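Hullmont Jar Set, with the thumb fault left in

README and data card, maintained by Urho Turunen at Hokness, Serkville
Last revised 26th November

Welcome, and thank you for reading this before unpacking the archive. If you only have a minute, please spend it on the section called "The fault", and then come back for the rest when you have a cup of something. The set is perfectly usable and we are fond of it, but a good part of it was recorded while one hand was telling us things about itself that were wrong, and you will want to know which part before you train on it.

What is in the set

There are 200 episodes with the left hand leading and 200 with the right hand leading. The task is plain tabletop work with glass jars and coffee beans: pick up a jar, carry it, tilt it, pour into another jar, put it back down. Every episode has wrist video, joint positions as commanded, joint positions as reported, motor current for each finger, and a short note typed by whoever was running the station that day. The notes are uneven. Some are a full paragraph and some say "ok". I have left them as they were typed, spelling and all, having once tidied up a set of notes and regretted it for a month.

The hands are Sæther five-finger hands, worn with black fabric covers. We like the covers very much on glass, but they do come into this story, so please bear with me.

The fault

The right thumb lost its zero. Inside the thumb there is a small sensor that reports how far the thumb has closed, and on our right hand the collar that holds it had worked slightly loose on its shaft. Each time the thumb pushed hard against something, the collar could creep a little. The hand then believed its thumb was further closed than it really was, and the controller, seeing a thumb that had apparently arrived, eased off the current. You can guess the rest. A jar full of beans is heavy and smooth, and a thumb that has eased off is holding it mostly by luck.

Of the right-hand episodes, 141 carry the offset to some degree. In most of them the jar was carried and set down without any trouble, and that is exactly why we took so long to notice. In 4 of them the jar slipped far enough that the operator pressed the stop. No glass broke and nobody was hurt, for which I am more grateful than a data card can properly express.
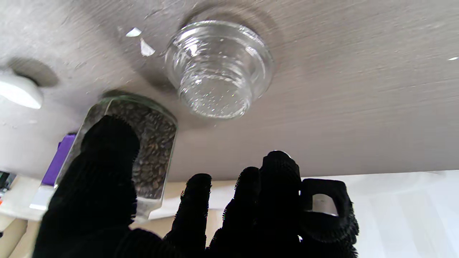
Can I use the affected episodes for training at all?

They are fine for anything that learns from video and commanded positions. Leave them out, or apply the correction file, if your model reads the reported thumb angle or treats it as a sign that the grip is secure.

How we found it

I would love to tell you that a clever check caught this. What happened is that we were plotting thumb current against thumb angle for a quite different purpose, hoping to say something about how stiff the fabric covers were, and the right-hand plot came out as a smear where the left-hand plot was a nice tidy curve. We blamed the cover first. Covers stretch, they bunch up at the base of the thumb, and we had changed one in June, so it was a comfortable explanation and we sat in it for longer than we should have. Then we took the cover off, closed the bare thumb against a block, and watched the reported angle wander while the thumb itself stayed where it was.

The collar is held by one tiny screw. It had thread lock on it, just not very much. We cleaned it, put on fresh thread lock, tightened it, painted a witness mark across the collar and the shaft, and ran the block test again until we were bored. The mark has stayed lined up since then, and looking at it is now part of the morning check. The cover has to be rolled back to see it, and people grumble, and I am afraid I have asked them to go on doing it.

Fields you should know about

thumb_reported is the raw value from the hand, fault and all. We have not altered it.

thumb_corrected is our best estimate, worked out from the motor current and the moment of first contact. It is an estimate, so please treat it as one. It is at its weakest during tilting, when the weight of the beans moves and the current moves with it.

offset_flag is set on every episode where the two disagree by more than we could put down to noise. An unset flag means we saw no offset. It is no promise that there was none, particularly in the very short episodes.

stop_pressed marks the slips that ended in an operator stop. The recording runs on for a few seconds afterward, with the hand holding its last position, and you may want to trim those seconds.
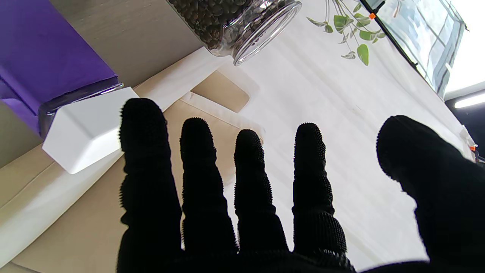 Does the left hand have the same problem?

We took the left thumb apart and its collar was tight, and the left-hand plots show no drift. The same witness mark has been painted there anyway and gets looked at along with the other one.

If you run the same hands

Before your next session, close each thumb against something solid with the cover off, hold it for a slow count of ten, open it, and do that again a good few times. Write down the reported angle at each close. The numbers should sit on top of each other. If they walk in one direction, stop and look at the collar, even if the hand has been behaving beautifully all week. Ours had.

We have also changed what the controller does. It used to accept the reported angle alone as proof that the thumb had arrived. Now it wants the current to agree, and if the two tell different stories for longer than a moment it keeps holding, refuses to lift, and chirps at the operator. The chirp is unpleasant on purpose. During tilting the rule is stricter – no new tilt begins until both signals have settled – and pours take a little longer as a result.
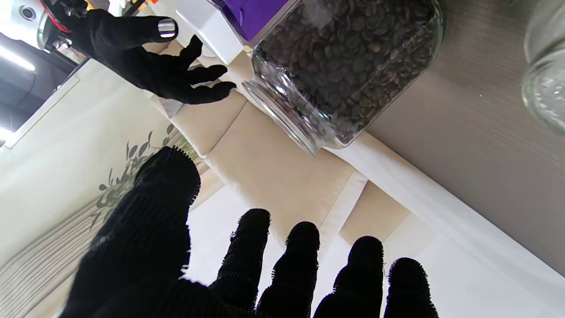 The slower pours do change the feel of the data, so anything recorded under the new rule will be kept in its own folder and won't be mixed in with the episodes described here. If you compare the two, please compare at matched stages of the task and not by clock time, or the new recordings will look hesitant for no good reason.

Handling rules at the station were updated as well. Hands stay out from under a raised jar, and a jar that starts to slide is left to slide. That second rule is the one everybody finds difficult, myself very much included, as it goes against a lifetime of catching things. The operator presses stop and keeps back until the arm is powered down, and then clears up.

Known gaps

The exact episode in which the drift began is unknown. The flag first appears fairly early in the right-hand recordings, but the first few flagged episodes are close to the noise, and two sensible people could draw the line in different places. Motor temperature was not logged, and I wish it had been, as warmth may have helped the screw along. We did not weigh the jars before each episode either, so the load on the thumb has to be inferred.

Reporting trouble

If you find an episode that looks wrong and has no flag, please write to me at Hokness with the episode name and the time in the recording. A rough plot is welcome, and so is a plain sentence saying that something looks odd at the thumb. Corrections go into the flag file first and into the changes list at the next revision, with your name beside them unless you would prefer to be left out.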